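Forum d'entraide Nallden — Rubrique Entretien du linge et rangement

Question : méthode de pliage uniforme pour des hauts à col et sans col

Publié le 21 août 2020
Consultations : 3 734

Bonjour,

Notre association gère un vestiaire solidaire et doit préparer pour le mois d'octobre un lot de 310 hauts, de tailles et de coupes diverses. Le règlement intérieur prévoit un format de pliage unique, afin que les piles restent stables sur les tablettes et que les étiquettes de taille soient lisibles de face. La table de pliage est blanche et lisse ; le tissu a tendance à y glisser lors du rabat des côtés.

La difficulté principale concerne le col. Une fois le vêtement ramené à un rectangle, la pointe se relève et fausse l'épaisseur de la pile.

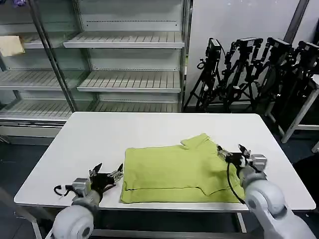 Pliage en cours, côté col.

Nous avons essayé une planche de pliage de marque Skuvel, sans résultat probant sur les grandes tailles. Existe-t-il une procédure reconnue, applicable par des personnes non formées ? Faut-il par ailleurs séparer les vêtements imprimés des vêtements unis ?

Merci par avance de vos réponses.

Réponse 1 (retenue par l'auteur de la question)

La procédure suivante est appliquée dans notre service et peut être transposée sans matériel particulier.

Étendre le vêtement face contre table, col vers le haut. Lisser du centre vers les bords, à plat de la main. Boutonner préalablement les polos jusqu'en haut ; un col ouvert se relèvera toujours. Rabattre un côté jusqu'au milieu du dos, replier la manche sur elle-même, puis procéder de même de l'autre côté. Remonter enfin le bas en deux fois et retourner l'ensemble.

Pour les piles, il convient d'alterner le sens des cols, un vêtement sur deux. L'épaisseur se répartit et la pile ne penche plus. Quant au glissement, un molleton de coton posé sur la table suffit.

Les vêtements imprimés demandent une précaution supplémentaire : ne jamais laisser un haut en tas avant le pliage, les faux plis se marquant plus vite à l'endroit du motif.
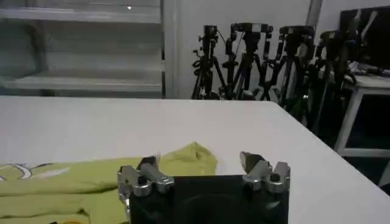 Stastico objecte que la consigne sur les motifs est excessive : un séjour de quelques minutes en tas ne marque pas un jersey ordinaire, et seules les impressions épaisses ou anciennes justifient un traitement à part. Séparer tous les imprimés doublerait le nombre de piles sans bénéfice pour les usagers.

L'observation est recevable. La règle peut être limitée aux impressions qui collent au toucher — celles-ci se plient motif vers l'extérieur, avec une feuille de papier de soie.

Réponse 2

Chez nous on roule tout, c'est plus rapide. Pas de col qui dépasse.

Réponse 3

Le roulage mentionné ci-dessus convient aux bacs, non aux tablettes. Pour un format unique, un gabarit en carton de 40 cm de long, posé au centre du dos avant le rabat des côtés et retiré avant le dernier pli, donne des résultats réguliers. Le modèle vendu par Furukawa fonctionne également, mais un carton d'emballage propre rend le même service. Prévoir un gabarit plus court pour les tailles enfant.

Sujet clos par la modération.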